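Picking Arms at the Prarkgate Warehouse: Your Questions Answered

Since we let everybody know that robot arms would be joining the returns hall at Prarkgate, our mailbox has been full, and we are glad of it. We have gathered the questions that came up most often, from the day shift, the night shift and the families at the October open house (thank you for the pies!). If yours isn't on the page, write to the Stiduner people team and we'll add it.

What will the arms do, exactly?

They pick single items out of mixed bins and set them down where they can be scanned and sorted. Anyone who has worked returns knows how much of the day goes into leaning over a bin and fishing things out one by one, and that leaning is the part we most want to take off your backs. Opening parcels, judging whether something can be resold, and talking to customers all stay with people.

Why did you start with returns and leave outbound for later?

Outbound bins are tidy, with the same item over and over. Returns are a jumble, and we wanted the Driltivico software tried on the hard stuff first, with our own sorters telling us where it goes wrong. A bin might hold sunglasses, a ball, something fluffy and a couple of boxes lying at odd angles, and every one of those wants a different kind of grip.

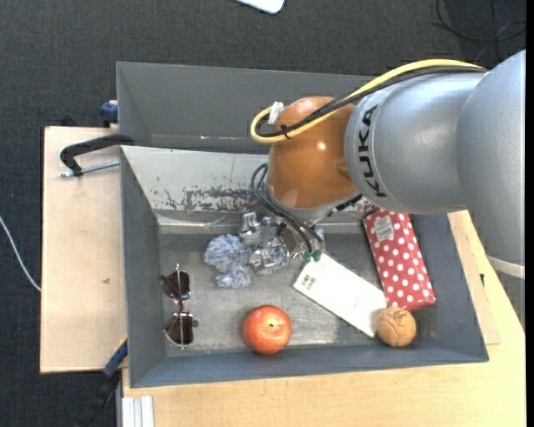

Will my hours or my pay change when the arms come in?

Your contracted hours and your hourly rate stay as they are. The old picking bonus is being folded into base pay, so a slow spell at a robot station won't cost you anything. Your shift lead can go over the new pay slip with you, line by line if you like, and please do ask, as it looks a bit different from the one you're used to.

Do I have to learn programming?

Not a bit of it. The station course takes 85 minutes and covers starting and stopping the arm, clearing a dropped item, and sending a note to Driltivico when the arm keeps fumbling the same sort of thing. Those notes matter more than you might think. The first few weeks of them changed how soft items are handled, and all of that came from sorters.

What if I would prefer not to work beside one?

Tell your lead, and we'll find you a spot at a hand station. We are keeping hand stations open on every shift, partly for folks who like them better and partly for the items that are too big, too floppy or too delicate to leave to a gripper. You can also change your mind later, in either direction, and you won't need to fill in a form for it.

Is it safe to reach into the bin?

Only after you have pressed the stop button and the light on your post has gone green. Please don't reach in "just quickly," even when the arm looks as though it's resting. The course spends a good while on this, and we'd rather you found it dull than skipped it.

How many of us have been trained so far?

At last count 241 people had taken the course, out of 300 across the site. The remaining places are on the board outside the canteen, and the late sessions usually have room.

Who do I call when a station stops?

Dial extension 100 from any wall phone. Obradović, the firm that looks after the machinery, keeps a technician on site through both shifts. While you wait, you can move to a hand station or get a head start on your labels, whichever suits you.

Can my family come and see it?

We would love that. The next open house will be announced in the newsletter, and children are welcome as long as they stay behind the painted line with a grown-up. Closed shoes for everyone, please.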